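# 谈成了什么：多尔考重组协议的另一种读法

财政部的通稿只有四段，发布于1月11日傍晚。第一段说与债权人的谈判“取得实质进展”，第四段感谢各方的耐心。中间两段读了三遍，我还是没找到一个还款日期。

多尔考（Dorkau）欠了十几年的债，换过几届内阁，通稿的写法倒是一脉相承。上一次宣布“实质进展”，是在奥洛（Ollow）水库债券违约之前。再上一次，市政养老金刚刚停发。如今同样的四个字又摆出来，债券价格当天涨了一点，第二天又跌了回去，市场的记性看来比发言人好。

先看账面。政府承认的外部债务是2622亿，其中1577亿列入这次重组。剩下的去了哪里，通稿没有提。财政部的附表把它们归在“另行安排”名下，脚注指向一份尚未公开的备忘录。按惯例，这类备忘录要等议会表决之后才会公布，也就是说，议员们要先同意，再知道自己同意了什么。
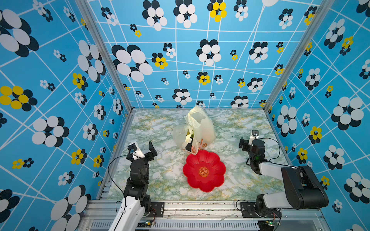
一封读者来信讲得更直接，署名只有“奥洛一纳税人”：我不关心谈判是不是破裂，我关心的是水费。去年说涨价是临时的，今年账单上“临时”两个字没有了，价格还在。你们写文章的人总在问债权人满不满意，能不能也问问我们？

这个问题值得问。协议草案里与居民有关的部分，集中在第54条。条文要求公用事业“逐步实现成本回收”，没有说几年算逐步，也没有说成本由谁核定。负责核算的是维泽（Wieser）咨询公司，它同时为两家债权银行提供估值服务。公司的答复是内部设有隔离制度。我要求看制度文本，得到的是一页宣传册。

支持协议的人有他们的道理。没有协议，多尔考二月就要面对一笔到期本息，外汇储备撑不过春天。拖延的代价是真实的，奥洛那次已经证明过。但这个理由只能说明需要一份协议，不能说明需要这一份。两者常常被放在同一句话里讲，听的人很容易一起点头。

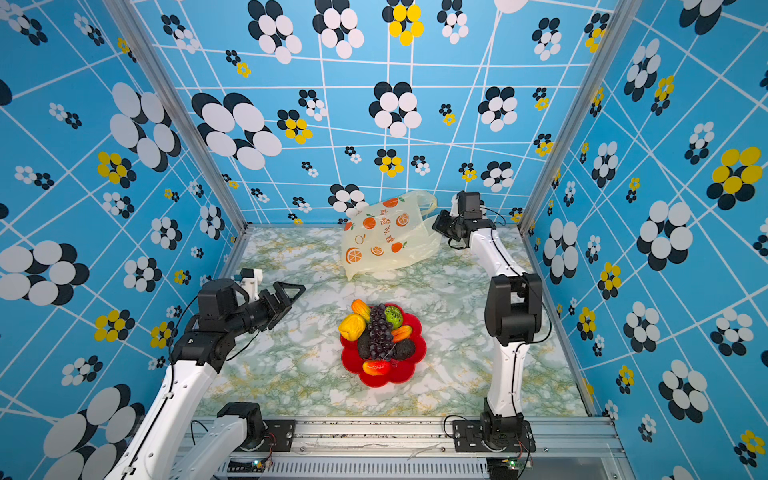
再说利率。草案把平均票息降了下来，这是官员们最爱引用的数字。他们较少引用的是附带的“增长条款”：一旦经济增速超过门槛，债券持有人可以分得额外收益。门槛定得很低，低到正常年份就会触发。换句话说，情况糟糕时由财政承担，情况好转时由债权人分享。几位官员私下承认门槛是最后一夜让出去的，公开场合他们称之为“激励相容”。

富马赫（Fumach）基金是这次最活跃的买家。它在谈判公开之前低价收了一批旧债，面值300亿。以草案的换券比例计算，即使增长条款永远不触发，这笔买卖也已经赚钱。买旧债并不违法，赌对了也不该受罚。让人不舒服的是时间：基金开始大量买入，恰好在财政部内部定下换券比例的那一周。部里说这是巧合，并表示没有必要调查，也就没有调查。 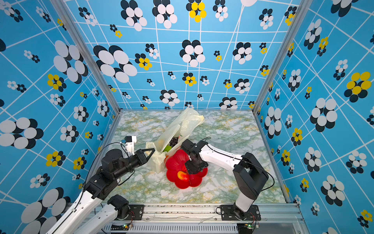

本刊网站上，一位叫“北岸旧账”的读者不同意我此前的看法，认为盯着基金是找错了对象：旧债总要有人接，没有这些买家，银行根本不会坐下来谈；真正该追究的是当年签字借钱的人，他们现在大多领着全额退休金。

我接受后半句。前半句要打折扣，因为银行坐下来的时候，基金的仓位已经建完了。

议会预算小组把听证安排在二月，只留了一个下午，财政部和维泽都会派人，居民代表不在名单上。我问过名单由谁拟定，小组秘书处让我去问财政部，财政部让我去问秘书处。那份备忘录的查阅申请我也递交了，目前收到的只有一个受理编号。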